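Minutes of the Spring Suppliers' Meeting
Wedding and Events Group, Urkunley 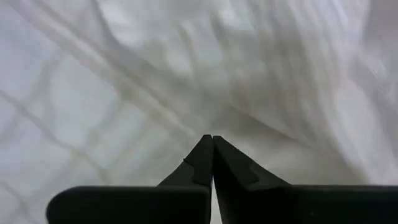

The meeting opened at 6.40 pm, ten minutes late, the group having waited for the florist, who had been delayed by peonies. Present: the two photographers, the florist, the cake maker, the dress hire shop, the string trio (one of three), the stationer, the hair and make-up partnership, and the events manager from Vallavska House, who took the chair as it was her building. The stationer took the minutes, as she always does, on the grounds that she owns pens.

Apologies: the marquee firm, and the other two thirds of the trio.

1. Minutes of the last meeting
Agreed, with one correction. The cake maker did not "storm out" of the February meeting. She left briskly to see to an oven. The minutes have been amended and the stationer has been spoken to.

2. Matters arising
The lost cake stand has been found. It was at Trono, the caterers, where it had been holding up a plant. Trono have offered to give it back once they have somewhere else to put the plant.

The shared box of spare buttonhole pins has not been found. The florist asked that people stop asking her.

3. The open evening at Vallavska House
Most of the meeting went on this. The open evening is set for May and 74 couples have put their names down. The chair reminded everyone that the orangery is licensed for fewer people than that if they all insist on bringing their mothers. After discussion it was agreed to let couples in by timed ticket, in two sittings, and to call the second sitting "the twilight preview" so that nobody feels they have been given the late one.

Each supplier will have one table. The dress hire shop asked for two tables and a curtain. The chair said there was one curtain in the orangery and it was attached to a window. The dress hire shop will bring its own.

The trio's representative said they could play for both sittings but would like it noted that they know more than four pieces. Last year's guests heard the Pachelbel 18 times. The trio's representative said this was by request. Asked whose request, he said he would rather not make it personal.

The second photographer proposed a real flat lay at each table – rings, invitation, ribbon, sprig of something – so that couples could see how the details are photographed. The florist asked who was supplying the sprigs. There was a silence. The florist will supply the sprigs.

Action: chair to sort out tickets. Florist to supply sprigs and to be thanked properly this time.

4. The styled shoot
The first photographer reported on the plans for the group's styled shoot at Acuña, the old lemon warehouse by the canal. The theme agreed last time was "coastal orchard". Since then the mood board has acquired candles, pampas, a rowing boat and a greyhound. The meeting was asked which of these were still wanted.

Pampas was voted out, with feeling. The florist said she was still sweeping up the last lot.

The rowing boat was discussed at length. It would look lovely. It would also need to be carried up an outside staircase by people who mostly arrange flowers and pipe icing for a living. The hair and make-up partnership said that they would be doing no carrying, having hands to consider. The cake maker said everybody present had hands. The boat was dropped, pending the discovery of a smaller boat.

The greyhound stays. It belongs to the dress hire shop's sister and is said to be calm. It is not to be put in a flower crown without the florist seeing its head first.

Two models have been booked. The stationer asked whether they could be a real couple this time, as the pair used last year had met in the car park and it showed. The first photographer said they were a real couple as of last week and he would check again nearer the day.

Action: first photographer to confirm times, models and greyhound. Cake maker to make a two-tier cake that can stand in a warm room for three hours, or to explain to the photographers again why it can't.

5. Money
The account stands at £2,328. From this we owe Acuña £397 for a day's hire of the warehouse, which was approved. The second photographer asked what the rest was for. Nobody was sure, but there was general agreement that it was reassuring.

A proposal to spend some of it on matching aprons was put forward by the hair and make-up partnership. It fell after the meeting got as far as colour. Sage was suggested. So was a different sage.

6. Crediting one another
Raised by the florist. When pictures from a shared job go online, every supplier is meant to be named. In practice some suppliers are named, some are tagged on the wrong bit of the picture, and one was described in January as "flowers by local lady". The photographer concerned apologised and said the caption had been written in a hurry.

Agreed: the stationer will keep one list of names, spelled as their owners spell them, and send it out before every job. Anyone posting will copy from it. The trio asked to be listed as a trio and not as "music".

7. Any other business
The cake maker has had three enquiries for cakes made entirely of cheese. She would like it known that she can stack cheese but takes no responsibility for it in August.

The dress hire shop asked that suppliers stop telling brides that red wine comes out with white wine. It does not, and she now has two stained dresses where she could have had one and a half.

The chair asked if anyone wanted the fourteen lanterns left in the cellar by a wedding last autumn. Everyone did. To be settled by drawing names at the next meeting, with the trio counting as one name.

8. Next meeting
At 6.30 pm, same room, the week before the open evening. The florist to bring the biscuits, unless she has been asked to do anything else by then.

The meeting closed at 8.15 pm.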